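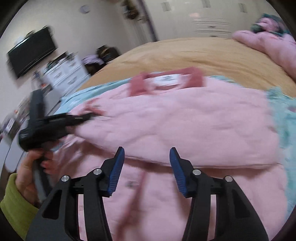
Rahimi

Search this site... Go

November check of the household portfolio, with comments

Same sheet as last time. Each line is marked OK, Action or Watch, with a comment where I had one. The account is held on the Favovcombe platform, with cash at Astham and one bond fund from Lumside. This is a record of my own check and you should not copy the holdings.

CASH

Emergency cash held apart from investments: OK
Still in the Astham easy access account. Covers six months of bills. I did not move any of it when share prices dropped in the summer, although I was tempted.

Rate on easy access account compared with others: Action
The rate was cut and the letter went to the old address. Address now changed. Look at two or three other banks before the end of the month.

Uninvested cash on the platform: Action
£1,613 sitting in the dealing account, mostly dividends. It earns very little there. Either set the dividends to reinvest or move the lot to Astham. I would sooner reinvest, but the dealing charge needs checking first.

Deposit protection limit: OK
Well under it with every bank used.

BONDS

Average time to maturity of bond fund: Watch
The Lumside fund was sold to me as short-dated. The latest factsheet has the average at 5 years, up from the spring. If rates go up again this will fall further than I planned for. Read the next factsheet before adding more.

Credit quality: OK
Mostly government debt. The share in company bonds has not changed much.

Yield quoted on factsheet: Watch
Two yields are given and the platform shows only the higher one. Use the lower figure in the spreadsheet.

SHARES

Largest single holding below limit: OK
My limit is a tenth of the total. Nothing is over it.

Overlap between funds: Action
The world fund and the American fund own the same large companies near the top. I have left this on the sheet for three checks running. Sell the American fund inside the ISA, where there is no tax to work out.

Split between shares and bonds: OK
Out by around 3 per cent from the target. I only trade when it is further out than that.

Anything bought on a forecast: Watch
One small position in a mining fund, bought after reading that inflation would stay high. Inflation then fell and so did the fund. Sale price written down in advance this time. No more to be added.

CHARGES

Platform fee: OK
Matches the published table. Taken monthly from the cash balance, so leave a little there when the rest is moved.

Fund charges: OK
No changes. Lumside has renamed a share class and the charge is the same.

Exit fees: OK
None on Favovcombe at present. Checked in the terms, not on the help page, which is out of date.

SECURITY AND PAPERWORK

Login and second step working: OK
Code goes to the current phone. Old phone removed from the list of devices.

Named bank account for withdrawals: OK
Only the Astham account is listed.

Beneficiary form for the pension: Action
Form on file is the old one. Print a new copy, sign it and post it.

Statements saved: Watch
Two missing from the folder. The platform keeps them for a limited time.

CARRIED FORWARD

Decide whether to put £2,000 into the ISA now or wait until the overlap is sorted out. Leaning towards waiting.

Recent posts
Reading a bond fund factsheet
What the platform fee covers
Notes on moving an ISA
Spring check, with comments
Easy access or fixed term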